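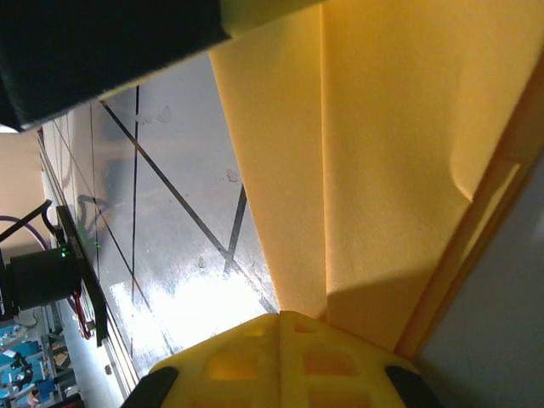

Matte yellow-orange, with a fine mottling.

The Weighbridge at Turnora

The weighbridge was tested on a Thursday, between deliveries. Elspeth Gillies arrived before seven, parked beside the grain dryer and asked for the log. Fergus Cruickshank, the depot manager, gave her a ring binder and a chair in the weigh office. The office had one window, facing the deck, and a heater that ran on a timer.

The complaint had come from a grower called Ezequiel Soler, who farmed on the Daltau side of the river. He had weighed eleven loads of barley on his own axle pads before sending them down. In every case the depot's ticket was lower than his own figure. The difference varied from load to load, but it never changed sign. He had set this out in a table, by hand, and signed each line.

Axle pads on a farm track are not a reference. Gillies had written this in the margin of his table and then booked the test anyway.

The deck was a steel platform carried on six load cells, installed by a firm named Bromo and serviced by them for the first four years. After that the entries in the log were in Cruickshank's handwriting. She read them in order. Deck swept. Deck swept. Drain cleared. Cell 4 cable replaced, rats. Deck swept.

"Who replaced the cable?" she said.

"Calum."

Calum Haldane was fetched from the workshop. He was nineteen or twenty and had dust in his eyebrows. He said he had cut out the bad length and spliced in a new one, and that the display had come back on straight away.

"Did you check the reading afterwards?"

"It said zero."

"With nothing on it."

"With nothing on it, yes."

She wrote that down.

The test lorry came at half past eight, driven by Jong-dae Shim, who had worked with her for six seasons and did not talk before ten. He lowered the roller weights onto the apron with the crane. Each was stamped 1000 kg and had been certified in January. He put the first over cell 1, and she read the display through the window and wrote the figure in the column. He moved it to cell 2. She wrote the figure. There was a light wind from the north, and she noted the wind.

Cells 1, 2 and 3 were within tolerance. At cell 4 the display showed 561.

Shim looked at the window. She held up one hand, and he lifted the weight, let the deck settle, and put it down again in the same place. The display showed 561. Cells 5 and 6 were good.

Cruickshank had been standing behind her with his arms folded. He asked whether it could be the weight.

"It was the same weight on the other five."

"Could it be the wind?"

"No."

She went out with a torch and lay down on the concrete beside the inspection hatch. Haldane's splice was neat. He had taped it and tied it clear of the drain. It joined five cores to five cores where the cell had been built with six, and the sixth had been folded back and wrapped on its own. She photographed it and lay there a little longer, looking along the underside of the deck, where barley had sprouted in the angle of a beam.

When she came back in, Haldane was still there. Nobody had told him he could go.

"There was one over," he said. "The new cable only had five. I thought it was a spare."

"It isn't a spare."

"No."

Cruickshank wanted to know how long. She turned the binder round and put her pencil under the entry. It was the week before harvest. He worked out how many tickets had been printed since, on the back of an envelope, and got to more than 400, and stopped. A long vehicle stood with its drive axle almost on top of cell 4. A short one hardly touched it. That was why Soler's differences had moved about: he had been using two lorries, his own and his cousin's.

"And everyone else?" Cruickshank said.

"Everyone who came over it."

"Szczepańska sent us the whole of the upper farm."

"Then she's in there too."

He sat down in the chair she had been using. Outside, Shim was chaining the weights to the bed of the lorry, one turn and a hook, one turn and a hook. A tractor had drawn up at the gate with a full trailer. The driver leaned out to see what the delay was.

Gillies filled in the rejection notice. It had three parts. The top sheet went to the owner, the second to her office, and the third was fixed to the instrument. She entered the serial number and the time, which was 9.40, and under "Nature of defect" she wrote: cell 4, excitation core not connected. There was a box for the name of the person responsible for the last repair. She looked at it for a while. Then she wrote the name of the depot.

Haldane watched her do it.

"You'll want screened cable, six core," she told him. "Ring Bromo and get the part number from them. Don't tape it, solder it. When it's done you ring me, and I come back with the weights, and you can hold the torch."

"Right," he said.

She threaded the wire through the housing of the display and crimped the seal with 2 turns of the tool. Then she went across to the gate to tell the driver that he would have to go back.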